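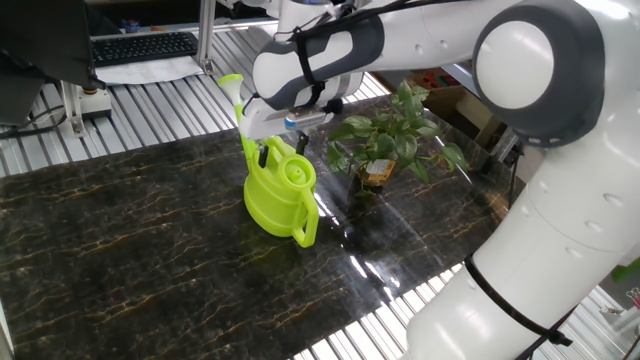
발표 메모: 물뿌리개로 배운 시연 데이터 수집

1. 들어가며 (첫 슬라이드 띄워 둔 채로)

마이크 확인. 물 한 모금. 자기소개는 짧게, 학력 생략.

저희 팀이 올봄 내내 붙들고 있던 물건이 화면에 있습니다. 연두색 물뿌리개입니다. 학회 초록에는 "다양한 가정용 물체의 조작"이라고 썼는데, 그 다양성의 상당 부분을 이 친구가 혼자 담당했습니다. (웃음이 나오면 잠깐 쉬고, 안 나오면 그냥 넘어갈 것.)

오늘 할 이야기는 모델 구조가 아닙니다. 모델 구조 이야기를 들으러 오신 분은 옆방 발표가 더 낫습니다. 저는 모델에 먹일 예시를 어떻게 모으는지, 그리고 그걸 모으는 동안 사람이 어떻게 되는지 말씀드리겠습니다.

2. 왜 하필 물뿌리개인가

손잡이가 위에도 있고 옆에도 있습니다. 사람은 고민하지 않고 아무거나 잡습니다. 학습 데이터에서는 그 "아무거나"가 문제가 됩니다. 조작자 한 명은 늘 위를 잡고 다른 한 명은 늘 옆을 잡으면, 정책은 그 중간의 허공을 잡으러 갑니다. 평균은 공평하지만 손잡이는 거기 없습니다.

그래서 과제 설명서에 한 줄을 넣었습니다. "위쪽 손잡이를 위에서 잡는다." 이 한 줄에 합의하는 데 회의를 2번 했습니다.

주둥이도 골칫거리입니다. 길게 비스듬히 올라가서 그리퍼가 내려오는 길 가까이까지 옵니다. 주둥이 쪽으로 접근하는 궤적은 따로 표시해 두세요. 나중에 찾으려면 눈이 빠집니다.

3. 수집 절차

(여기서 속도 늦추기. 실무자들은 이 부분을 받아 적음.)

원격 조작으로 한 회를 찍고, 물체 위치를 바꾸고, 다시 찍습니다. 목표는 과제당 1000회였습니다. 숫자가 둥근 이유를 물으시면, 둥글어서입니다. 제안서에 937회라고 쓰면 심사위원이 질문을 합니다.

회차마다 성공, 실패, 애매함 가운데 하나를 기록합니다. "애매함"은 Tuulikki Lahtinen 씨가 우겨서 넣은 항목입니다. 저는 반대했고, 지금은 제 아이디어였던 것처럼 발표하고 다닙니다. 들었다가 도로 미끄러진 것, 들기는 들었는데 옆 화분 잎까지 같이 딸려 온 것, 이런 것들이 전부 그 칸에 들어갑니다. 나중에 다시 보면 제일 쓸모 있는 칸입니다.

기록 도구는 Flistident를 썼습니다. 이름은 저희가 지은 게 아닙니다.

4. 화분 이야기

물뿌리개 뒤에 하트 모양 잎이 달린 화분이 있죠. 배경을 깨끗이 비우고 찍으면 성공률이 보기 좋게 올라갑니다. 그 모델을 누군가의 거실에 가져가면 첫날 오전에 망합니다. 잎은 그리퍼 쪽으로도 뻗고 팔 쪽으로도 뻗습니다. 깊이 추정이 제일 싫어하는 물체라고 보시면 됩니다.

상판도 마찬가지입니다. 검은 바탕에 대리석 무늬, 게다가 번쩍거립니다. 물뿌리개의 초록빛이 바닥에 비치고, 조명이 하얗게 번진 자리도 보입니다. 무광 시트를 깔자는 의견이 있었습니다. 깔았다가 걷었습니다. Sutby 과제는 시트를 깐 데이터로, Venter 과제는 걷은 데이터로 학습했는데, 둘을 섞은 게 가장 나았습니다. 표는 다음 슬라이드.

(표 슬라이드는 20초만. 글자가 작다는 불평이 나오면 뒷자리 분들께 사과.)

5. 조작자 피로

사람은 반복하면 잘하게 되고, 더 반복하면 대충하게 됩니다. 오후 네 시 이후 궤적은 눈에 띄게 짧고 거칩니다. 효율적이라고 부를 수도 있겠습니다만, 손잡이를 쥐는 게 아니라 낚아챕니다. 모델은 그것도 성실하게 배웁니다.

대책: 한 사람이 연속으로 하는 시간은 2시간까지. 교대할 때 첫 몇 회는 연습으로 치고 버립니다. 버리는 게 아깝다는 말이 꼭 나옵니다. 제 입에서도 나왔습니다.

6. 버린 데이터

Tikby 때는 한 1000회쯤 찍고 나서 시각 동기가 어긋난 걸 알았습니다. 영상은 지금을 보여 주고 관절 값은 조금 전을 말하고 있었습니다. 보정으로 살려 보려다가 접었습니다. 지금은 수집을 시작하기 전에 팔을 한 번 크게 움직여서 영상과 로그를 맞춰 봅니다. 1분도 안 걸립니다. 그 1분을 아끼려다가 3월이 통째로 없어졌습니다.

7. 질문 대비

"시뮬레이션으로 하면 안 되나요?" 같이 씁니다. 다만 잎사귀 물성을 맞추는 시간에 실물을 찍는 편이 빨랐습니다.

"물은 넣고 하나요?" 아직은 안 넣습니다. 전기 담당자가 이 질문을 싫어합니다.

"데이터 공개 계획은?" 정리 중이라고 답할 것. 언제까지냐고 다시 물으면 Tuulikki 씨에게 마이크 넘기기.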